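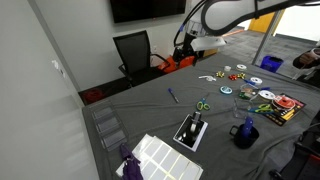
Adults with long-term heartburn wanted for a 61-day diet study in Tollmont

You have probably read that one drink, one root or one breathing trick will fix acid reflux. We have read it too, and we went looking for the evidence. Most of it comes from very small groups, followed for a week or two, with no comparison group. A few reports don't say how many people dropped out.

The Trinby Digestive Clinic is running a larger test. We need 139 people. Half will follow a set evening meal plan and half will eat as they normally do. We don't know if the plan works, and we would be wary of any clinic that promised you it did.

You may be able to join if you
– are between 25 and 70
– have had heartburn at least twice a week for the past six months
– can get to our Tollmont office four times

Please don't apply if you are pregnant, have had stomach surgery, or have ever been treated for an ulcer that bled. Trouble swallowing, black stools or weight loss you can't explain should go to your own doctor, soon, and not to a study.

You will fill in a short diary each night and give blood at the first and last visits. Keep taking any prescribed medicine. Pay is $500 for completing all four visits, with part payment if you stop early. You can stop whenever you like.

The meal plan was written by Rothe, a food company that would be glad of a good result. It pays for the groceries and nothing else. Rothe will not see the data before we publish, and we will publish whatever we find – including nothing.

Screening calls are taken from 9 a.m. to 4 p.m. through the end of May. Call the clinic's main desk, extension 1460, and ask for the reflux study. Have a list of your current medicines handy.

Share 14
Comments 3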